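Chapter 11
Cooking Grains by Absorption

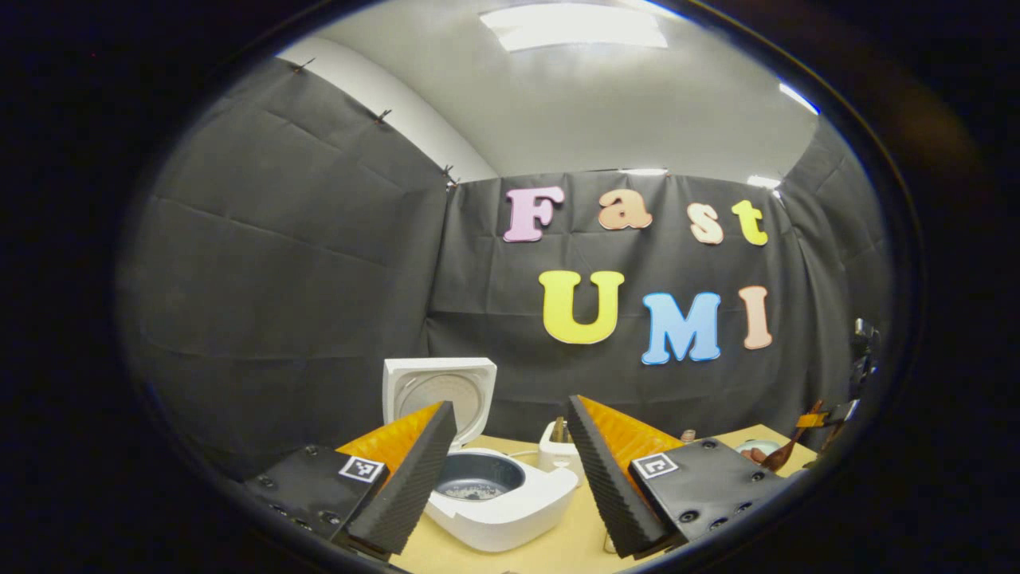 Reading time: 11 minutes

A rice cooker does one job. It heats grain and water in a covered pot until the water has gone into the grain or left as steam, and then it lowers the heat. The cook's part is mostly finished before the lid is closed. Measuring, rinsing and leveling the grain decide most of what comes out of the pot.

In the last chapter you boiled pasta in a large amount of water and drained off what was left. In this chapter nothing is drained. All the water you add stays in the pot at the start, so the amount matters much more. Too little leaves a hard center in each grain. Too much gives a soft, sticky mass.

Parts of the Cooker

The body holds the heating parts and the controls. The inner pot sits inside the body and, in most home models, lifts out for washing. Many hinged lids have a round metal plate on the inner side, which faces the food when the lid is down. Steam collects on it as water and drips when the lid is raised, so open the lid fully and keep your hands and face back.

The recipes in this book were tested at the Pasach teaching kitchen in a Famik cooker and again in a Bostar cooker. The two differed by a few minutes in cooking time. If your model has its own water marks, follow those marks the first time and adjust later.

Setting Up

Clear a flat, steady surface and leave open space over the cooker for steam. Set out a bowl for serving and a wooden or plastic utensil for stirring. Metal spoons can scratch the coating of the inner pot. Wipe the outside of the pot before it goes back into the body. Water trapped underneath will hiss and may leave stains.

Terms to Know

Absorption: the taking in of water by the grain as it cooks.
Boiling point: the temperature at which water turns quickly to steam, 100 degrees Celsius at sea level.
Resting: leaving cooked grain covered, with the heat low or off, so that moisture spreads evenly.

11.1 Measuring and Rinsing

Use the same cup for the grain and the water. For the first exercise, measure 2 cups of medium-grain white rice into a mixing bowl. Cover it with cold water, stir it with your hand and pour off the cloudy water. Repeat until the water is only slightly cloudy, then drain the rice well and move it to the inner pot.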